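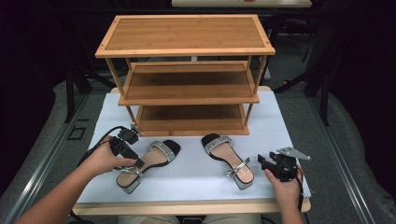 Shoe rack task: a pair of sandals to be put on the rack, one hand-held gripper in each hand.

Demonstrators wanted, Cesville

Fotier is looking for people to show household tasks to our robots by hand. You hold a gripper in each hand and do the task with them at a table, and the recording is used to train a two-armed robot. Tasks include putting shoes on a rack, folding towels and laying a table. We have 3,429 recordings so far and want many more before the end of February.

You do not need a technical background. The first shift is paid training with Macarena Lucero, who runs the floor. Most people need a few days before their movements are slow and even enough to use.

What the work involves
Repeating one task many times, with the objects moved between takes
Marking a take as bad if you drop something or touch it with your fingers
Resetting the table and noting the task number
Standing for most of the shift, with a break every hour

You should be 18 or over, have steady use of both hands and be able to hold a light tool for long periods. Left-handed people are welcome. Please tell us about any past wrist or shoulder trouble.

Shifts are four hours, mornings or afternoons, at least 2 a week. Your hands and forearms will appear in the recordings. Your face and voice are not kept.

To apply, write to Sixten Hellström at the Cesville office with the shifts you can do. Applications close on October 20, 2022. Short trial sessions will be held the week after.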